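Subject: Re: [sultholm-hall] Supper cloths, again

> The hall owns 3 tablecloths and 160 chairs. Could we please stop hiring linen from Gikstead at $75 a go?

Seconded. I've read the whole thread, including the part about doilies, and my vote is for plaid – it hides soy sauce and most curry. 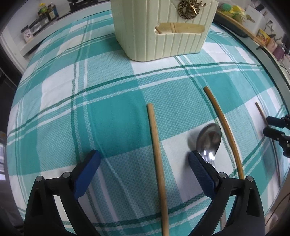
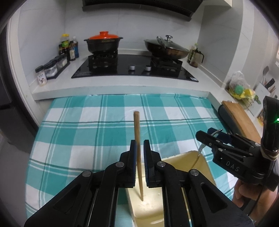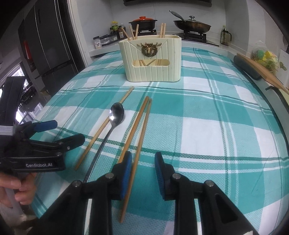 The teal and white plaid, all three times.

Tovedik has the same sort of thing by the metre, if anyone's driving through. Colour arguments to me off-list, please.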